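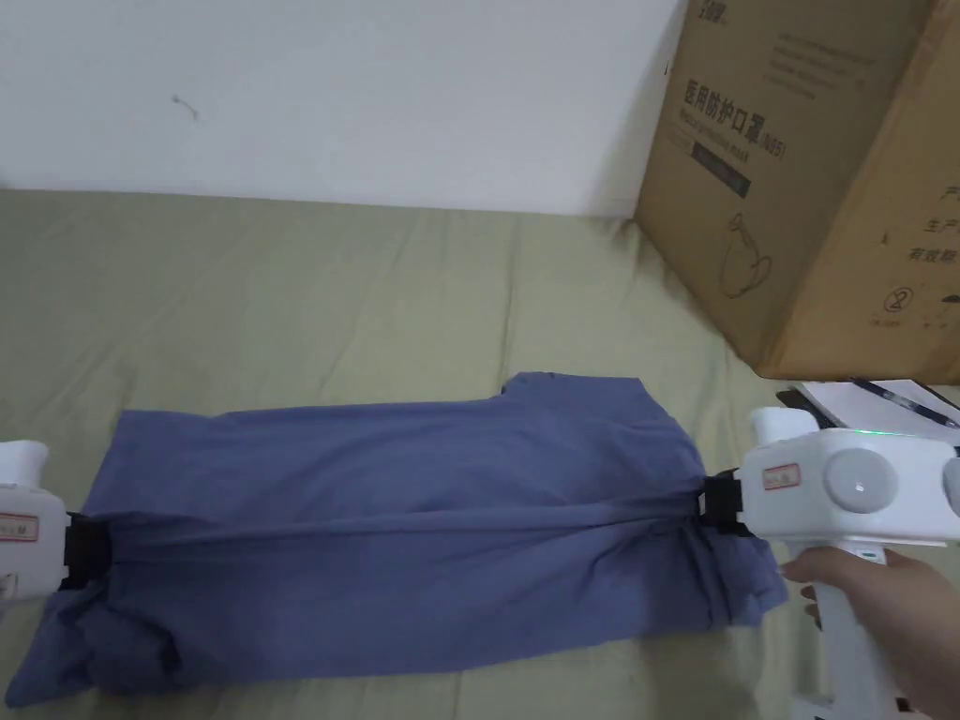
Packing less for Nistitz

The bag allowance on the bus to Nistitz is small, so I started with clothes and cut from there. Two shirts, one pair of pants, one sweater. I fold a shirt lengthwise first, then roll it from the hem. It comes out creased either way, but it takes up less room rolled.

I left out the second pair of shoes. Last January I carried boots all the way to Rencombe and wore them once, on the walk up from the station. The room there was 50 a night and had a heater that clicked until morning. I still think it was a fair price.

What to do with the weight you save

I put mine into food. There is one store in Nistitz and it closes at noon. I bring bread, hard cheese, tea bags and a jar of mustard - the mustard is the heaviest thing in the bag and I won't give it up.

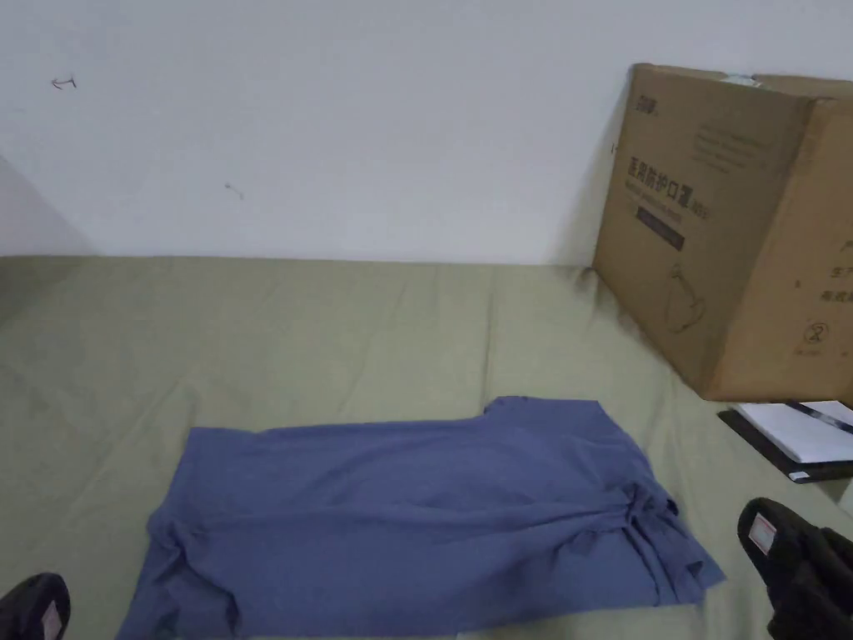 Iwasaki
Writer and editor, Rurnano
15/08/2020

The bus takes the lower road now. It used to go over the pass, and you could get off at the top and walk the last part down. The ticket says 412 on it, which I took for a seat number until the driver told me it was the route.

Sit on the left going out. The river is on that side for most of the way, and the sun stays off you after lunch. There is one stop, long enough for a coffee if you go straight in and have coins ready. The machine doesn't take cards.

I'm staying four nights this time and coming back by the same road.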